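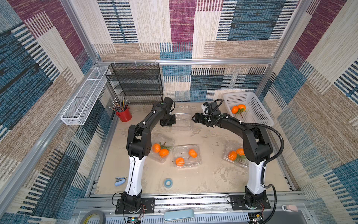
Blog > Workshop > Robot arms

Last updated February 25, 2019

Packing fruit with the Grukard two-arm kit

I've had the Grukard kit on the bench long enough now to write it up properly. A few people asked after my last post, and Yung-ching Ng wanted to know whether it would do for the small packing station she's planning, so I used fruit as the main test.

The kit comes as two arms, two mounting plates, two controller boards, a foot pedal and the software. You supply the computer and the table. I bought the optional aluminum rail as well, and I would call it required. Both arms bolt to the same slotted track, so when you move one you can measure it against the other. Without the rail I'd be drilling holes in the tabletop every time I changed my mind.

The job is simple to describe. Tangerines start in a white plastic basket at the back right. The arms put two in each clear clamshell. There are four clamshells to a batch. Six tangerines in three boxes is where a run usually starts to get interesting, as the last box sits at the back near the wire shelf and the left arm has to reach a long way to get to it.

Setup took me an evening. The manual is fine up to the wiring and thin after that. The step for setting the home position leaves out that you need to save before switching to the second arm. I lost my settings twice before I emailed support. Diane Boychuk wrote back the next morning with the missing line and a corrected page, so I can't complain much.

You teach the arms by moving them by hand. Press the pedal to start recording, press it again to stop. I like this a lot. Both hands stay free and there's no reaching for the mouse. The pedal does slide on a smooth surface and I may put rubber feet on it.

The grippers are plain two-finger parallel jaws. They hold a tangerine well if you keep the force setting low. Stems and leaves are the hard part. With bare fruit the arms are steady. With a leafy sprig still attached, the jaws sometimes close on a leaf, and then the fruit hangs off to one side and misses the box. I've had better luck coming straight down from above.

The cables need some thought. The clips supplied for the forearm work, but the thick sheath is stiff, and if you don't leave a generous loop it pulls on the wrist at full reach. I'd also find a cover for the boards. Mine sit open under the arm bases.

Payload is listed at 2000 grams with the arm tucked in and less when stretched out. Fruit comes nowhere near that. I paid 3271 dollars with the rail. The Borkora single arm was 2250 when I looked, and Čestmír Hrubý, who has one, is happy with it for simple pick-and-place. If you only need one arm, buy that. For holding a box with one gripper and filling it with the other, you want the pair.

I'm keeping mine. Next I want to try closing the lids, and I expect that to take until May.

Recent posts
Borkora single arm, first week
Notes on gripper finger pads
Replacing a foot pedal switch
Clarnora table clamps compared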